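조용한PC 게시판 > 자유/경험담

제목: 10년 쓴 본체, 버리기 전에 저소음으로 되살려 본 이야기 (길어요!)

느린팬
5월 내내 붙잡고 있던 본체 살리기가 드디어 끝나서 올려 봅니다. 거실에 두고 쓰는 물건인데 밤 11시쯤 되면 냉장고보다 이 녀석 소리가 더 컸거든요. 가족들이 그냥 새로 사라고 했지만 저는 이런 걸 만지는 시간이 너무 좋아서요ㅎㅎ 결론부터 말하면 새로 산 건 팬 두 개랑 써멀, 고무 와셔, 그리고 흡음재 조금입니다.

순서는 이렇게 했어요. 먼저 소리가 어디서 나는지부터 찾았습니다. 옆판을 열고 팬을 하나씩 손가락 말고(제발요) 면봉 끝으로 허브 쪽을 살짝 눌러서 멈춰 보면 범인이 금방 나와요. 저는 당연히 CPU 쿨러라고 생각했는데 뒤쪽 배기팬이었습니다. 베어링이 다 됐는지 낮은 회전에서도 드르륵 하더라고요. 그래프 프로그램만 보고 있었으면 절대 못 찾았을 거예요.

그다음이 청소. 먼지를 부는 것보다 붓으로 쓸면서 청소기로 받는 쪽이 집에서는 훨씬 편합니다. 파워는 뜯지 않았어요. 뜯으면 안 되는 거 다들 아시죠? 그리고 케이스를 눕혀 놓고 작업하는 걸 정말 추천합니다. 세워 놓고 하면 나사가 꼭 그래픽카드 밑으로 들어가서 사람을 미치게 하거든요. 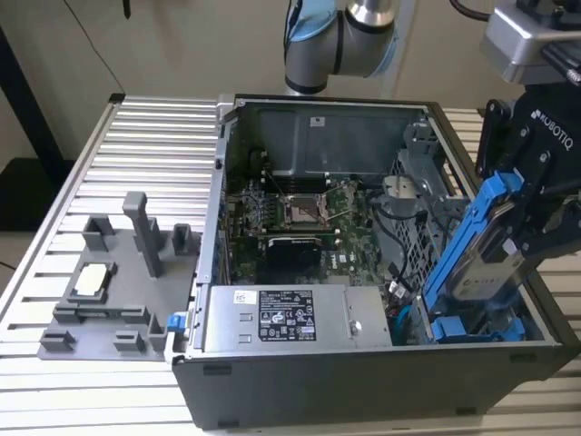
써멀은 완두콩 하나 크기로 가운데에 짰습니다. 예전에 X자로 바르던 시절도 있었는데 쿨러 장력이 제대로면 차이를 모르겠어요. 중요한 건 쿨러를 뗄 때 바로 위로 잡아당기지 않는 것! 한 20분 게임이나 영상을 돌려서 써멀을 말랑하게 만든 다음, 전원 끄고 플러그 뽑고, 좌우로 살살 비틀면서 떼면 됩니다. 옛날에 성질 급하게 뽑다가 CPU가 소켓에서 같이 딸려 나온 적이 있는데 그 순간의 심장 소리는 지금도 기억나네요.

팬은 Vonton 120mm로 갔습니다. 회전수는 최대 1,000으로 묶었고요. 바이오스에서 온도가 오를 때 반응을 4초 늦게 잡아 주니까 웹페이지 하나 열 때마다 휘잉 하고 올라가던 게 싹 없어졌어요. 이게 체감이 제일 컸습니다. 돈도 안 들고요!

궁금한 거 있으시면 편하게 물어봐 주세요. 저도 배우는 중이라 틀린 거 있으면 지적도 환영이에요.

보리차한잔
정성글 추천부터 박고 읽었습니다. 팬 반응 지연은 진짜 아는 사람만 아는 꿀팁이죠. 저는 그거 모르고 팬을 세 번이나 바꿨습니다...

소켓수호자
글 재밌게 잘 봤는데 써멀 부분은 좀 다르게 생각합니다. 완두콩은 히트스프레더가 작을 때 얘기고, 넓적한 CPU는 모서리까지 안 퍼져요. 저는 무조건 얇게 펴 바릅니다. 플라스틱 카드로 밀면 1분도 안 걸려요.

느린팬
오 넓은 쪽은 제가 경험이 없네요. 제 건 오래된 거라 작습니다ㅎㅎ 다음에 친구 컴퓨터 만질 때 펴 바르기로 해 볼게요!

해머드릴
펴 바르면 기포 들어갑니다. 그 논쟁 2,000번은 본 것 같은데 결국 온도 차이는 측정 오차 수준이에요. 두 분 다 맞고 둘 다 상관없음.

소켓수호자
기포 얘기는 두껍게 떡칠했을 때고요. 얇게 바르고 쿨러 수직으로 눌러 주면 문제없습니다. 상관없다는 것도 너무 나간 얘기죠. 모서리 안 발려서 코어 하나만 온도 튀는 걸 직접 겪었는데.

해머드릴
그건 쿨러 나사를 대각선으로 안 조여서 기울어진 것 아닙니까? 한쪽부터 끝까지 조이는 분들 많던데.

소켓수호자
대각선으로 조였습니다. 나사 조이는 순서도 모르고 10년 조립했겠습니까.

보리차한잔
두 분 사이좋게 차 한잔하세요ㅋㅋ

Vsevolod Onyshchenko
안녕하세요, 한국에서 음향 쪽 일을 하고 있습니다. 한국어가 어색해도 이해해 주세요. 글이 정말 좋습니다! 소음에 대해서 조금 보태고 싶어요. 사람들은 보통 데시벨 숫자만 봅니다. 그런데 밤에 귀에 걸리는 소리는 크기보다 성질이 문제일 때가 많아요. 바람 소리처럼 고르게 퍼진 소리는 금방 잊어버립니다. 그런데 200Hz 근처에서 한 음으로 웅 하고 우는 소리는 작아도 계속 들려요. 책상이 울림통이 되기도 하고요.

그래서 저는 팬을 바꾸기 전에 본체를 들어서 두꺼운 수건 위에 올려 보라고 합니다. 그때 소리가 확 줄면 팬보다 진동이 원인입니다. 돈이 0원 드는 실험이라 저는 정말 좋아합니다.

느린팬
우와 이건 저장해야겠네요. 방금 해 봤는데 수건 위에 올리니까 낮게 깔리던 소리가 줄었어요!! 고무 와셔로 다 잡은 줄 알았는데 남아 있었나 봐요. 바닥 발이 딱딱해진 걸까요?

Vsevolod Onyshchenko
네, 오래된 고무는 딱딱해집니다. 바닥의 발을 부드러운 것으로 바꿔 보세요. 하드디스크가 있으면 그것도 의심해 보세요. 하드디스크는 아주 성실하게 웁니다.

느린팬
하드 있습니다ㅠㅠ 사진 백업용으로 하나 달려 있어요. 이번에 빼서 외장으로 돌려야겠네요.

달밤조립
저도 비슷한 시기에 Firier 미들타워를 저소음으로 바꿨는데 흡음재는 오히려 후회했어요. 옆판에 붙였더니 온도가 올라가고, 온도가 올라가니까 팬이 더 돌고, 결국 원점이더라고요. 느린팬님은 흡음재를 어디에 붙이셨나요?

느린팬
저는 앞판 안쪽이랑 윗판에만요. 옆판은 얇게라도 붙일까 하다가 쿨러랑 간격이 빠듯해서 포기했는데 다행이네요. 흡기구 근처는 일부러 비워 뒀습니다.

해머드릴
흡음재는 팬 속도를 다 낮춘 다음에 마지막으로 고민할 물건입니다. 이건 소켓수호자님도 동의하시죠?

소켓수호자
이건 동의합니다.

보리차한잔
역사적인 화해의 현장ㅋㅋㅋ

선정리는내일
질문 있어요! 처음으로 직접 뜯어 보려고 하는데 공구는 뭐가 필요한가요? 집에 십자드라이버 하나밖에 없어요. 검색하면 Tefera 정밀 세트 같은 걸 사라고 나오는데 꼭 필요한지 모르겠습니다.

느린팬
환영합니다!! 십자 2번 하나면 본체는 거의 다 돼요. 끝에 자석 붙은 거면 더 좋고요. 정밀 세트는 노트북 뜯을 때나 쓰지 본체에서는 저도 꺼낸 적이 없네요. 대신 나사 담을 그릇은 꼭 준비하세요. 저는 계란판을 씁니다. 칸마다 어디 나사인지 종이 쪼가리 하나씩 넣어 두면 다음 날 이어서 해도 안 헷갈려요.

해머드릴
추가로, 분해 전에 휴대폰으로 전면 패널 선 꽂힌 모양을 찍어 두세요. 전원 버튼 선 어디 꽂는지 까먹고 설명서 찾는 게 초보 통과의례입니다.

달밤조립
정전기 장갑까지는 필요 없는데 카펫 위에서 양말 신고 하지는 마세요. 파워 겉면 금속을 한 번씩 만져 주는 습관이면 저는 충분했어요.

선정리는내일
다들 감사합니다! 주말에 해 보려고요. 순서도 좀 정리해 주실 수 있나요? 글을 읽다 보니까 앞뒤가 헷갈려요.

느린팬
그럼요! 제가 했던 순서에다가 위에서 배운 걸 섞어서 적어 볼게요.

1. 수건 위에 올려서 소리가 바뀌는지 듣기. 밤에 하면 더 잘 들려요. TV 끄고, 냉장고 조용해질 때까지 기다렸다가 하세요.

2. 옆판을 열고 어느 팬이 시끄러운지 찾기. 면봉으로 허브만 살짝, 오래 멈춰 두지 말 것. 그래픽카드 팬은 건드리지 말고 귀만 가까이 대 보세요.

3. 전원 끄고 플러그 뽑고 눕혀서 청소. 팬 날개는 손으로 잡고 닦아야 헛돌지 않습니다. 먼지 필터가 있으면 물로 씻어서 그늘에 하룻밤 말리고, 케이스 안쪽 구석은 마른 붓으로 쓸어 주세요. 선이 팬에 닿을 것 같으면 이때 케이블 타이로 뒤쪽에 묶어 두면 좋아요.

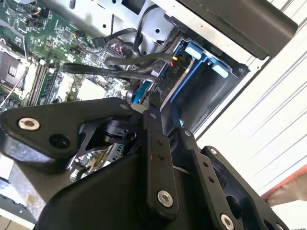
4. 시끄러운 팬만 교체. 팬 옆면에 화살표가 있으면 바람 방향이니까 확인하고 다세요. 저 한 번 거꾸로 달아서 배기팬 두 개가 서로 싸웠습니다ㅋㅋ

5. 써멀은 온도가 높을 때만. 멀쩡하면 굳이 쿨러를 뗄 이유가 없어요. 바르는 법은 위에 두 분 의견 보시고 마음 가는 쪽으로!

6. 바이오스에서 팬 곡선 낮추고 반응 지연 주기. 그 상태로 며칠 써 보고 온도 괜찮으면 조금 더 낮추기.

소켓수호자
5번 좋네요. 다만 5년 넘었으면 온도 괜찮아도 한 번은 갈아 주는 게 낫다고 봅니다.

해머드릴
온도 괜찮은데 왜 갑니까...

보리차한잔
아 또 시작이다ㅋㅋㅋㅋ

선정리는내일
정리 최고예요!! 방금 수건 실험부터 해 봤는데 저는 소리가 그대로네요. 그럼 팬이 범인인 거죠?

Vsevolod Onyshchenko
팬일 가능성이 높습니다. 코일 소리일 수도 있으니까 게임을 켰을 때 찌르르 하는 높은 소리가 나는지도 들어 보세요. 그 소리는 팬을 바꿔도 없어지지 않습니다.

달밤조립
코일 소리면 프레임 제한 걸어 보세요. 저는 그걸로 많이 줄었어요. 그리고 파워가 오래됐으면 그쪽도 들어 보시고요. 저는 Traka 멀티탭 스위치에서 나는 소리를 한 달 동안 본체 소리인 줄 알았습니다.

선정리는내일
멀티탭도 들어 볼게요ㅋㅋ 뜯어 보고 후기 올리겠습니다!

느린팬
후기 꼭이요! 저는 이번 주에 하드 빼고 바닥 발 갈아 볼 거라 결과 나오면 이 글에 댓글로 이어서 달게요.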